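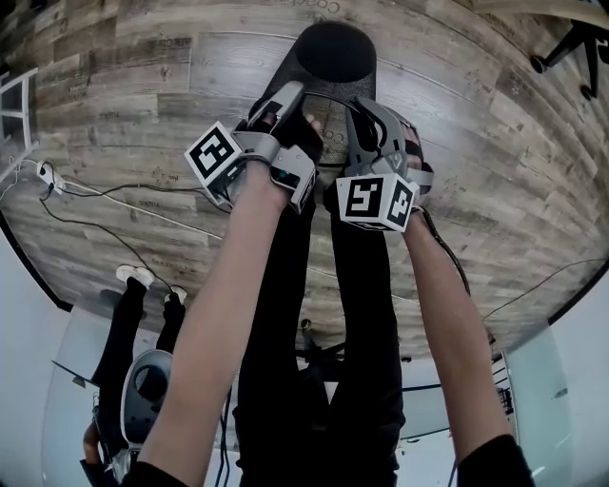
Smart speaker

A smart speaker is a loudspeaker with built-in microphones and a network connection, operated mainly by voice. It is usually placed on a shelf, worktop or floor and draws its power from a mains adaptor, although portable types contain a battery.

Form and covering

Many models are upright cylinders. The circular top normally holds the controls and microphone openings, while the sides are wrapped in a fine mesh fabric, commonly black or grey. The fabric lets sound through and keeps dust away from the drivers. It is either glued to a plastic cage or knitted as a tube and pulled over it – the second method, used on the Voton and Plivico ranges, leaves no vertical seam.

Sound

A basic model has 2 drivers, a woofer facing down and a tweeter above it. The Mondal cylinder has a stated lower limit of 60 Hz. Placing a speaker close to a wall or in a corner strengthens the bass, sometimes to the point of muddiness.

Care

Mesh is cleaned with a soft brush or a dry cloth. Liquid cleaners can loosen the glue and leave pale marks. The unit should be unplugged before it is moved, and lifted by the body – never by the cable.

See also: Loudspeaker enclosure; Acoustic fabric; Voice control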